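Search this site
Search
Menu

Fitting and Calibrating the Fingers on a Hand-Held Gripper

14 shares | 6 comments

Part 3 of the Pernar build. Parts 1 and 2 covered the trigger linkage and the electronics. By this point the housing closes, the trigger returns on its own, and the encoder reports a value over USB. The remaining work is mechanical: fingers, cage, rear cover, and a calibration that survives being carried around the house.

The gripper records demonstrations for the Pernar bench arm, which uses the same pair of fingers. If the hand-held unit and the arm do not open and close to the same widths, the recordings are of little use. Most of the steps below deal with that.

What you need

Two fingers, printed from the same spool
One open-frame cage, printed
Phillips screwdriver that fits the cover screws without rocking
Calipers
Feeler gauges
A flat board larger than the gripper
Fine sandpaper
The Plunex logging script from Part 2

1. Clean up the fingers

Print both fingers on their sides in one job, using flexible filament. I use bright yellow, which is easy to separate from the black cage when the recordings are processed. Other colors work, but both fingers must match.

Remove stringing from inside the elongated cutouts. A small leftover bridge in a cutout will stiffen that section and the finger will bend unevenly. Sand the contact faces lightly, along their length. Do not sand the mounting ears.

Press the two fingers together by hand, contact face to contact face. The tips should line up. If one is longer, reprint the pair. Trimming a tip changes how it deflects, and the arm's fingers would then need the same trim.

2. Mount the fingers

Open the trigger fully and block it with a scrap of wood. Slide the left finger onto its carriage first, then the right. Start both screws before tightening either one.

Lay the unit on the board and check that the fingers stand at the same height from it. A difference you can catch with a fingernail is too much. Loosen, shift, and tighten again, going back and forth between the two screws a quarter turn at a time.

Remove the block and let the trigger return slowly. Listen for a click near the end of travel. A click means one ear is riding over the edge of the carriage slot. File the slot and leave the ear alone.

3. Fit the cage

The cage is an open frame with slotted, ribbed sides that flare outward. It keeps the fingers from being knocked sideways and leaves their tips clear.

Set it over the fingers from the front and seat the rear edge first. Work the trigger ten or more times before fastening it. The fingers must not touch the ribs anywhere in their travel, including when you push on one tip from the side. If they rub, the usual cause is a warped cage. Hüsnü Dönmez, who printed the first set at Shabalala, found that leaving the part on the bed until it was fully cool took care of the warp on his machine. Mine needed a brim as well.

4. Close the rear cover

Route the encoder cable along the left wall of the housing before closing up. It should not cross the two round openings at the back.

The cover takes three black Phillips screws: one centered at the top, one in each lower corner. Start all three by hand. Tighten the top screw until it just seats, then the lower left, then the lower right, and then go around once more. These go into printed bosses, so stop as soon as the seam closes. If you strip a boss, use the next screw length up before reaching for inserts.

Every unit gets a small white label with a QR code and a unit number at the bottom of the rear cover. The logging script writes that number into each file. Stick it on before calibrating so that the calibration is saved under the correct unit.

5. Calibrate the opening

Connect the gripper and start the logging script in raw mode. Let it run for a minute while the unit lies untouched on the board. The raw value should stay within three counts. If it drifts further, the magnet is loose or the cable shield is not connected at the board end.

a. Close the fingers fully and hold. Record the raw value as CLOSED.
b. Open them fully and hold. Record it as OPEN.
c. Set the calipers to 50 mm, place the jaws between the fingertips, and close until both tips touch. Record it as MID.
d. Repeat a through c four more times.
e. Enter the median of each in the calibration file.

My unit reads 13 at CLOSED and 333 at MID. Yours will differ with the position of the magnet, so do not copy these values.

Do not squeeze hard at CLOSED. The fingers flex, and a hard squeeze moves the carriages further than a normal grip does. Use just enough force for the tips to meet and the trigger to stop.

6. Run it in

New fingers take a set. Cycle the trigger 1,000 times before trusting the calibration. I did this over two evenings in August, and Kwaku Osei later built a small cam jig that does it unattended. After the run, repeat step 5. If CLOSED has moved by more than five counts, check the finger screws before saving the new value.

7. Check it away from the bench

A calibration that holds on a clean board can still slip when the unit is carried, tilted, and pushed into things. Take it into an ordinary room and work through these:

Point the gripper straight up, then straight down, fingers closed. CLOSED should read the same in both positions.
Pick up a folded sock, a sheet of paper, and a wooden spoon. Release each one and confirm the reading comes back to OPEN.
Push the closed tips gently against a soft surface and back off. Watch the log for a jump.
Bring the unit toward something large and curved with the fingers closed, and review the recording afterward. Both fingers should stay inside the cage outline the whole way.

Troubleshooting

CLOSED drifts upward over one session: finger screws loose, or lint in the carriage slot.
OPEN never repeats: weak return spring. Replace it; stretching it lasts a day or so.
One finger bends more than the other: leftover material in a cutout, or fingers from two different spools.
Script reports the wrong unit: the label was scanned from an old cover.

Part 4 moves the same fingers to the arm and compares the two calibration files.
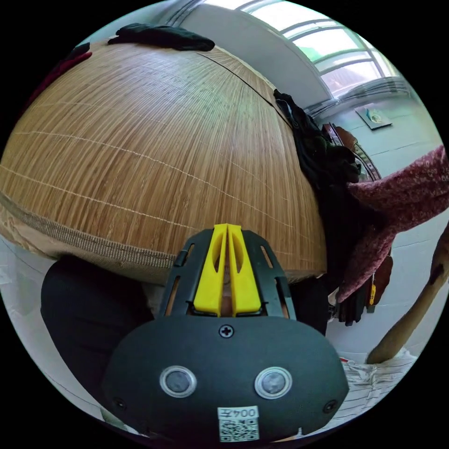

Rehema Biwott

Fingers closed, cage on, rear cover screwed down, bamboo mat ahead. Finger, cage, and cover files are in the Pernar folder on Neltgate.

6 comments | Share

Contact | © Rehema Biwott | Back to top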